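Why Do Things Have the Colors They Have?

A page for readers who like to ask why 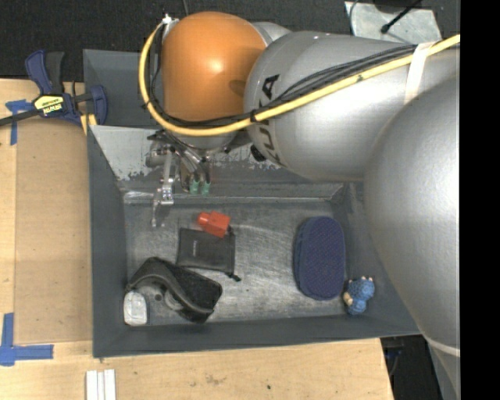

Orange, silver and yellow are easy to tell apart, even side by side.

Look at the room you are in. The floor is one color and the door is probably another. Your socks might be two colors at once. We are so used to color that we hardly think about it, but it takes three things to make it happen: light, an object, and an eye.

Light comes first

Sunlight looks white or slightly yellow, but it is a mixture. You can see the mixture when the sun shines through rain and makes a rainbow. Red is on the outside of the bow, then orange, yellow, green, blue and violet. All of those were in the sunlight before it reached the rain. The drops of water only spread them out.

Light travels in waves. Waves of red light are longer than waves of blue light, but both are far too small to see. If there is no light at all, there is no color. A red sweater in a closed, completely dark closet does not look red, or like anything else.

What the object does

When light lands on something, part of it is soaked up and part of it bounces off. The part that bounces off is what reaches you. An orange soaks up most of the blue light and sends back mostly red, yellow and orange. Grass soaks up a lot of the red and blue and sends back green.

White paper sends back nearly everything. Black paper soaks up nearly everything, and the light it soaks up turns into a little bit of heat. On a sunny afternoon a black car seat gets hotter than a white one for this reason.

Things that soak up some colors and send back others are called pigments. Paint has pigment in it. So do crayons, leaves, carrots and your own skin and hair. In the old mining town of Rotdale, people once dug red earth out of the hillside and mixed it with oil to paint their barns. The red came from iron, the same metal that turns red-brown when it rusts.

Shiny things

A smooth surface bounces light in one direction, like a ball off a hard floor. That makes a bright spot called a highlight. The highlight on something glossy is often white, even when the object is red or orange. A rough surface sends light off in every direction, so it looks dull, or matte.

What your eye does

At the back of each eye are tiny cells called cones. Most people have three kinds. One kind responds best to long waves, one to middle waves and one to short waves. Your brain compares the three and comes up with a color.

Some people have cones that work differently, and they may mix up red and green. This is called color blindness — although most people who have it do see many colors.

Many dogs' eyes have two kinds of cones. A dog can tell blue from yellow, but a red ball on green grass is hard for it to pick out.

Try it yourself

You need a sheet of white paper, a sheet of red paper and a flashlight. Wait until evening and turn off the lamps. Hold the white paper up beside the red paper, then shine the flashlight on the red one. Look closely at the white sheet. It should turn a little pink.

Try again with green paper, then with black.

Words to know

Pigment: something that soaks up some colors of light and sends back others.
Matte: dull, without shine.
Cone: a cell in the eye that helps you see color.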